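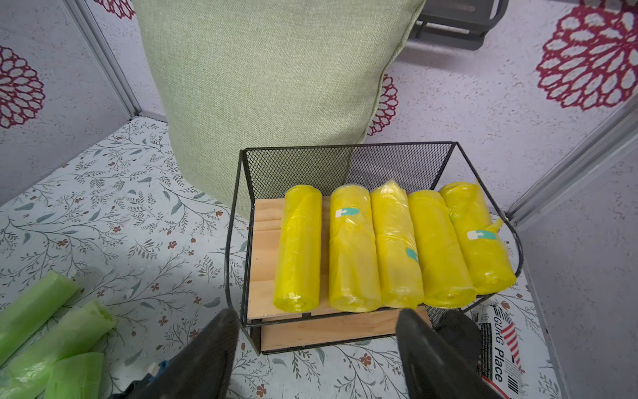

Erby Cell Equipment Meeting, Minutes

Friday, 2:00 p.m., upstairs room, Rantala

Present: Edmund Pawlak (chair), Kwadwo Kyei, Murray Tipoki, Rogelio Panganiban
By phone: Ilari Juntunen
Minutes: Murray Tipoki

1. Last meeting

Minutes accepted with one change. The item on the door sensor should have said the sensor was returned to Clodine, not replaced by them. Murray has corrected the copy on the shared drive.

2. Money left this period

Edmund read out the balance. There is $1,586 left in the equipment line to the end of March. Anything not ordered by then goes back to the general fund. Ilari asked if the balance includes the Clodine refund for the sensor. It does not. Edmund will ask accounts when the refund is due, but the group should plan as if it won't arrive in time.

Kwadwo asked again if shipping could come out of a different line. Edmund said no, same answer as last time.

3. Gripper fingers

Kwadwo reported on the basket task, sorting rolls of plastic bags with the two arms. The rolls come in yellow and light green. He said they are a harder item than the boxes used in the fall. They are round, the film slides on the plastic under it, and loose ends of film get between the finger and the roll. The current fingers are flat and hard. He would like to try a set with a soft pad.

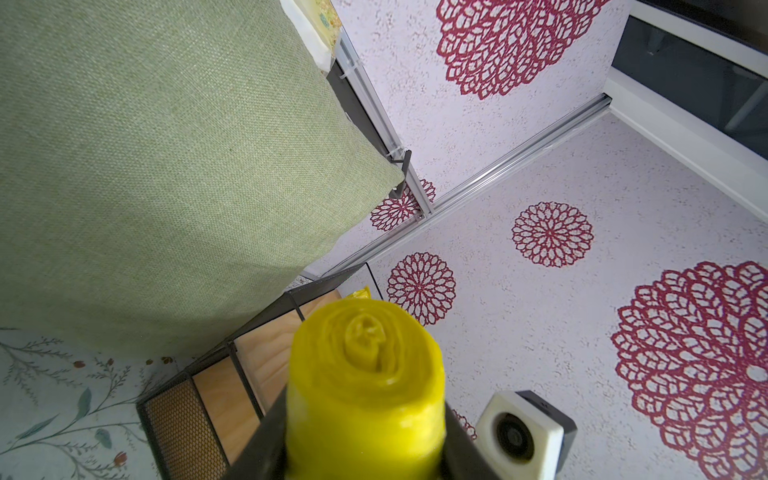

Yellow roll between the current fingers, basket task.

Two options were discussed.

Option A is a padded finger set from Pallgate, $250 for enough to fit both arms. Kwadwo has the quote. It includes the screws and one change of pads. Delivery is quoted but not guaranteed.

Option B is to glue rubber sheet on the fingers we already have. Rogelio has sheet left over from the bench mats. Cost is close to nothing. Ilari was against it. He glued pads on a different gripper last year, they crept sideways under load, and every saved position had to be checked over again. Rogelio said that was the wrong glue. Ilari agreed it might have been.

Murray asked if the thicker fingers would still fit between rolls when they are packed side by side in the basket. Kwadwo has not measured this. The Pallgate drawing gives the pad thickness, but it is for an unloaded pad. He will check it against the basket before anything is ordered.

Agreed: buy Option A if the measurement works out. Rogelio may try the rubber sheet on the old fingers once they are off the arms.

4. Cables

Rogelio raised the camera cables. They hang in open loops beside each arm, and at the far end of the reach the loop can come close to the basket. He has been moving them by hand between runs. He would like clips along the arm links and a woven sleeve over each cable. Clodine sells both, $60 for the lot.

Ilari asked if we should buy longer cables at the same time. Rogelio said longer would make it worse. What is needed is the slack kept in one place. There was some discussion of spring retractors. Nobody present had used one on an arm this size and the idea was dropped.

Agreed: order the clips and sleeves. Rogelio to place the order directly, no second quote needed at this amount.

5. Spare camera

We have no spare wrist camera. Edmund's view is that one failure stops the cell until a replacement arrives, and the last one took most of a month. Kwadwo agreed but pointed out that the current model may be discontinued, and a newer one would need a different bracket. Ilari has the bracket file and can change it, though he would want the new camera in his hand first.

Murray asked if the arms could be run one at a time with a single camera as a stopgap. Kwadwo said yes for simple picks, no for anything that has to be passed across.

No price yet. Murray to ask both Clodine and Pallgate for a quote on the current model and the nearest replacement, with and without bracket. Held over to the next meeting.

6. Basket and props

Short item. The wire basket is holding up. Rogelio wants a second one of the same kind so that runs can be set up on a bench while the cell is in use. The same shop no longer lists it. Edmund would prefer a close match over a wait. Ilari would prefer the same one, as the mesh and the low front both matter for how the gripper comes in.

Kwadwo also asked for more rolls. The film on the ones in use gets looser with handling, and he thinks some of the better results are coming from rolls that have been picked up many times. He wants a few packs kept sealed for test days only.

Agreed: Rogelio to look for a matching basket for two weeks, then come back with the closest one. Kwadwo to buy rolls on the supplies card. That does not touch the equipment line.

7. Enclosure walls and mat

Ilari would like a plain set of wall panels in addition to the flowered covering. Edmund asked what this would do for us that a printed sheet would not. Ilari said a sheet clipped to the aluminum posts would probably be enough for a first try. Murray has a roll of backing paper and will leave it in the cell.

The leaf-print mat stays. Kwadwo asked that whoever lifts it to clean underneath puts tape marks down first.

No spending agreed under this item.
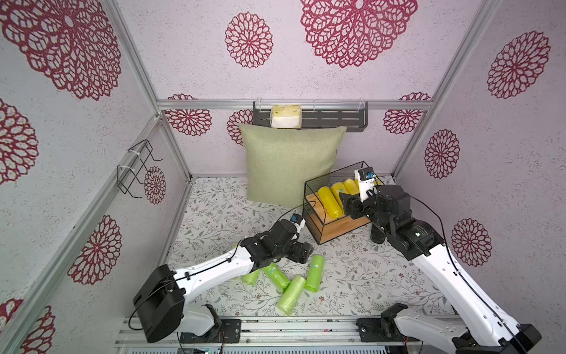

8. Order of spending

Edmund asked for an order in case prices move. After discussion:

First, cable clips and sleeves, $60.
Second, padded fingers, $250, subject to Kwadwo's measurement.
Third, spare camera, price to come.
Fourth, second basket.

With the first two taken out, $1,276 is left before shipping. Ilari asked that the camera not be dropped to pay for anything added later. Edmund noted this.

9. Other business

The key for the parts cabinet is missing again. If you have it, put it back on the hook.

Ilari will be on site for the next meeting and would like an hour at the cell beforehand to look at the wrist bracket. Kwadwo will keep it free.

Actions

Kwadwo: measure pad clearance in the basket, then order from Pallgate. Buy rolls.
Rogelio: order clips and sleeves from Clodine. Search for basket.
Murray: camera quotes. Backing paper to the cell.
Edmund: ask accounts about the Clodine refund.
Ilari: send the bracket file to Kwadwo.

Meeting closed at 3:10 p.m. Next meeting same day and time in four weeks.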